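BRALPORT OPENS IN THEATERS THIS MAY

For release 3/10/20

Keritz Pictures will release Bralport, the second feature from director Ekaette Okafor, in 22 theaters in May. A digital release will follow later in the year.

Bralport was shot on 16 mm film in a harbor town during the off season. It follows two sisters who return home to sell their late father's ferry and find that he had already promised it to someone else. The film runs one hour and 41 minutes and is in English.

Okafor wrote the script over three winters and photographed most of the film herself, with a small crew and one camera body. Night exteriors were lit with street lamps and a few small units placed inside houses along the waterfront. Negative processing and scanning were done by Teuber, which also made the theatrical print.

"The town is gray for most of the year and I wanted the gray to have some color in it," said Okafor. "We tested on video first and I kept missing the grain. After the first roll came back we stopped testing."

The production shot 201 rolls over two blocks, one in fall and one in early spring. Dialogue was recorded on location, including the scenes on the ferry deck. The score is for cello and harmonium and will be released by Sulix on the same day as the film.

Opening weekend screenings in selected theaters will be followed by a talk with the director. Theaters equipped for film projection may request the print in place of the digital copy. Requests should reach Keritz Pictures before the end of the month.
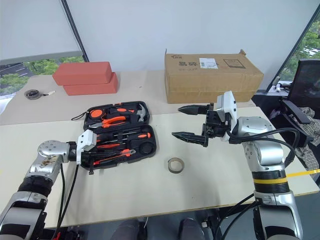
Press Materials

Stills, the trailer and a full credit list are available from the Keritz Pictures press desk, extension 2790. Screening links are sent to accredited press on request. Please credit all stills to Keritz Pictures.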